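The Second Life of Shelter Dogs on Camera

Sunday, March 7, 2021

A shelter dog used to be advertised with one flash photograph taken through kennel wire and a card with its weight on it. Many still are. At the Jusdale county shelter, intake photos were shot that way until the staff began posting short clips of each dog outside its run. The clips are plain: a dog walks on a leash, sits or fails to sit, and takes a treat from a hand. They last 50 seconds at most.

The account that carries them had 3867 followers at the end of December. By the standards of famous pets, that is a rounding error. For a shelter with 17 runs, it is more people than come through the front door in a year, and most of them live close enough to drive over.

The format matters more than the size of the audience. A still picture tells a buyer of dog food something about a coat. It tells a family very little about whether a dog pulls, how it reacts to a door closing, or how long it takes to settle after a truck goes by. Video answers some of those questions before the first visit, and the visits that follow tend to be shorter and better aimed.

The shelter works from a fixed shot list. Each dog is filmed at least two days after intake, once it has eaten normally and slept. The first shot is the walk, taken from the side at the dog's shoulder height. The second is an approach by a stranger, who stops six feet away and waits. The third is food handling. If the dog stiffens over a bowl, the clip stays in and the caption says so in ordinary words. Music is not added, as viewers need to hear panting, whining and barking at their true level.

Captions are held to a similar rule. Words such as "quirky" and "spunky" were dropped after adopters complained that they hid things. "Barks at men in hats" replaced one of them and drew no complaints. 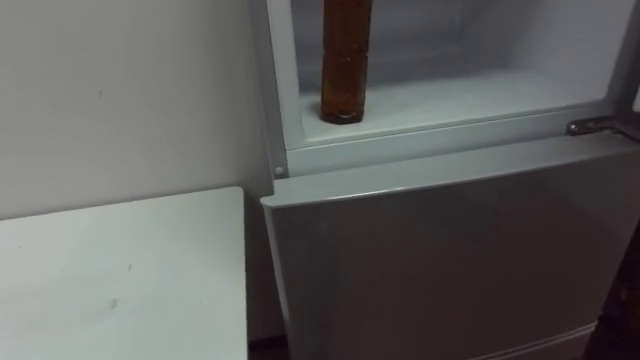
Not every reader of the account agrees with the approach. One follower wrote to the shelter that listing faults under a video punishes the nervous dogs twice, first in the kennel and then in public, and that a frightened animal filmed on its third day will look worse than it is for the rest of its life online. The same letter asked for old clips to be taken down once a dog has gone home.

The second point was accepted. Clips now come down on the day the adoption papers are signed. The first is harder to settle. Stress in a kennel does change behavior, and a dog that freezes on day three may be easy company by week three. The shelter's answer has been to film nervous dogs again and post both clips together, with the date of each. Oron, a gray hound mix with a torn ear, was filmed three times. In the first clip he stands against a wall. In the last he leans on the handler's knee and yawns.

Foster homes supply the other useful footage. A dog in a house shows things a kennel cannot: whether it climbs on furniture, whether it can be left in a room, what it does when someone starts cooking. Foster families are asked for one clip in the morning and one at night, unedited, with the phone held sideways. Halim, a heavy yellow dog who had been passed over for six weeks, was adopted from a clip in which he does nothing except sleep through a vacuum cleaner.

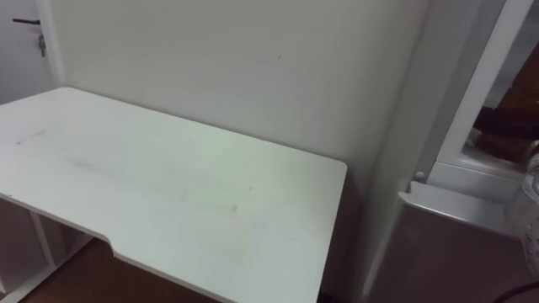

Costs are small. The shelter uses a phone, a clip-on microphone and a leash long enough to keep the handler out of the way. Time is the larger expense. Filming, captioning and answering messages for one dog takes most of an hour, and messages rise sharply when a puppy is posted. Puppies are now posted last in any batch, so that the adult dogs get some of the traffic first.

A neighboring rescue, Zimirau Hound Rescue, took over the shot list with one change. It films each dog meeting a calm resident dog through a fence, then on a loose leash – a test that many households with a dog already want to see. Jusdale has held off, citing the risk of illness between new arrivals and residents, and plans to revisit the question once its second yard is fenced.

Until then, clips are filmed on weekday mornings, before the runs are hosed down and the noise starts.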